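중고 데스크톱, 정말 '나사만 풀면' 새것이 될까

사무실에서 쓰던 데스크톱을 분해해 부품을 되파는 일이 다시 유행이라고 한다. 지난 호가 나간 뒤에도 독자 편지가 여러 통 왔는데, 대체로 창고에 쌓인 본체를 뜯으면 돈이 되느냐는 질문이었다. 중고 부품 상점 Brelten의 안내문은 한술 더 떠서 본체 한 대를 여는 데 2분이면 충분하다고 적어 놓았다. 나는 그 말을 믿지 않는다.

뚜껑을 여는 데까지라면 2분도 가능할 것이다. 요즘 사무용 케이스는 드라이브 칸을 플라스틱 걸쇠로 고정해 둔 것이 많고, 손잡이 색도 눈에 띄게 칠해 놓는다. 문제는 그다음부터다. 전원선과 SATA 케이블이 서로 얽혀 있으면 어느 선이 어디로 가는지 눈으로 따라가는 데만 한참 걸린다. 커넥터에 ODD 같은 글자가 찍혀 있으면 그나마 다행인데, 이런 친절이 제조사마다 있는 것도 아니다.

Kallov 수리 모임을 꾸리는 Dace Stankevičius에게 물었더니 답이 짧았다. "선부터 사진 찍고, 당기지 말고, 커넥터 몸통을 잡으세요." 세 번째가 제일 안 지켜진다고 한다. 모임에서 올해 들어온 본체 44대 가운데 상당수가 케이블을 선째로 잡아당긴 흔적이 있었다는데, 이걸 두고 초보자 탓만 하기도 어렵다. 좁은 케이스 안에서는 손가락이 들어갈 자리부터가 없다.

돈 이야기도 해야겠다. Mansa Boateng는 지난 3월부터 부품을 142개 팔았다며 표를 보내 왔다. 꼼꼼한 표였지만 들인 시간을 적는 칸은 없었다. 메모리는 잘 나가는 편이고 전원 공급 장치는 배송비를 빼면 남는 게 거의 없다. CPU가 빠진 메인보드는 소켓 상태를 설명하느라 문의에 답하다가 하루가 간다. 본인도 그 점은 인정했다. 드라이브는 아예 다른 문제인데, 안에 남은 자료를 지웠다는 말만 믿고 넘기는 사람이 아직도 많다. 나라면 내 것은 팔지 않는다.

그래도 해 보겠다는 분은 작업대에 본체를 눕히고 측면판부터 떼면 된다. 전원 코드는 당연히 먼저 뽑아야 한다. 플라스틱 걸쇠는 힘으로 젖히기 전에 어느 쪽으로 움직이는지 살펴보고, 떼어 낸 나사는 칸이 나뉜 통에 담아 둔다. El Fassi 공구 세트를 꼭 사야 한다는 글도 돌던데, 서랍에 있는 드라이버로 안 되는 경우를 나는 별로 못 봤다. 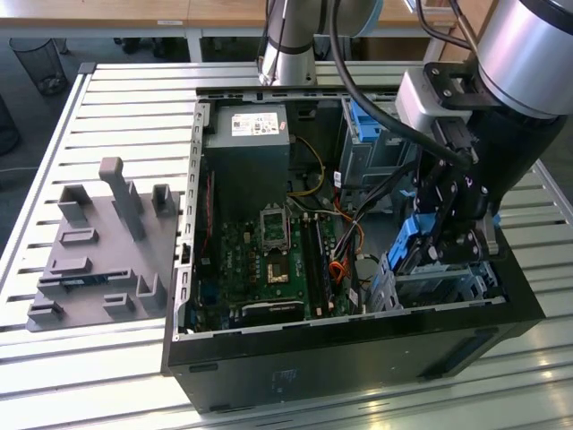
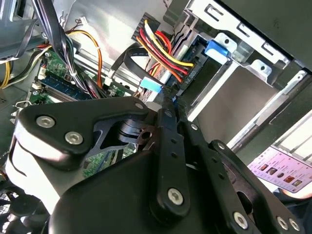 측면판을 뗀 데스크톱 내부. 두 사진 모두 드라이브 케이지에 파란 걸쇠가 보인다.

400단어 · 읽는 시간 2분

읽는 시간은 2분이라지만 선 정리까지 그 안에 끝날 리는 없다. 다음 호에서는 Kimia 방식이라고 불리는 케이블 묶기를 다룬다. 끈 색깔로 용도를 구분하자는 제안인데, 색이 다 떨어지면 어떻게 하느냐고 물었더니 아직 답장이 없다. 직접 써 본 분이 계시면 결과를 보내 주시기 바란다. 잘된 이야기보다 중간에 포기한 이야기를 더 반긴다.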